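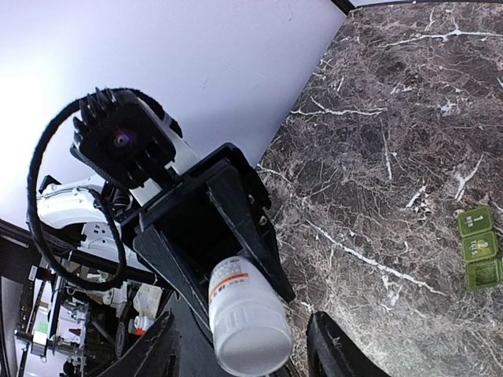

3.2 Sorting the bathroom shelf

I'll admit I thought bottles would be the easy part of this study. We asked 40 households to clear one shelf, put everything in a box, and then put it all back the way they liked it. That gave us 208 items, and a big share of them were plastic bottles: shampoo, lotion, vitamins, the stuff people buy once and keep for years.

What I kept running into was the label. If the print was tiny, people didn't read it at all. They went by the color of a stripe or the shape of the cap (Figure 2), and two bottles with the same cap ended up side by side even when one was for hair and the other for cleaning the sink! I had the same thing happen with my own shelf at home, so I can't be too smug about it.

Figure 2. A white bottle with a ribbed cap and an orange stripe on the label.

We used the Itero shelf list to code where each item landed, with one small change. Lloyd, the older list, has a single group for "toiletries," and that was way too broad for us, so we split it into 14 smaller ones. Agreement between coders was fine for soaps and pretty bad for anything sold as a supplement. The Tondport homes were the messiest to code, mostly thanks to deep shelves where short bottles got lost in the back row.

One more thing on caps. Wide ones got stood upside down a lot, and we coded those as upright anyway, following the Urkico notes.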